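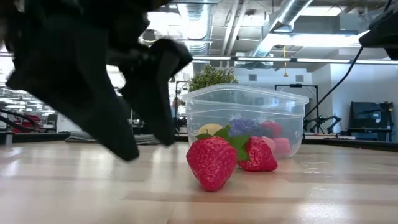
*Fig. 1. Gripper, two toy strawberries, and the clear box. Note the motion blur on the fingers.*

## Week 4: Learning a pick task from demonstrations

Reading: Kılıçarslan and Chow, the Wiketden report, sections 2 and 3.

The policy takes a camera image and the joint positions and puts out a short run of arm motions. Training is plain behavior cloning. The authors recorded 1000 demonstrations with toy food, then held back a set of layouts for testing.

**Blur.** In Fig. 1 the fingers are smeared and their edges are hard to place, while the strawberries stay sharp. Kılıçarslan first dropped frames like this from training. The policy then hesitated on approach. With the frames put back in, success on single items rose to 95 percent.

**Touching items.** The two strawberries overlap from this view, and both are red with green tops. A policy that averages over demonstrations may aim between them. Chow's fix is to predict several candidate motions and commit to one for 14 steps before looking again.

**Clear plastic.** Toy grapes show through the wall of the box. Color alone does not tell the policy which side of the wall an item is on. Section 3 compares one camera with two on this point.

### For discussion

- What does a longer commitment cost if an item rolls?
- How would you split the test layouts so that touching pairs are scored separately?

Bring a sketch of your own split to lab. The Halás paper is optional.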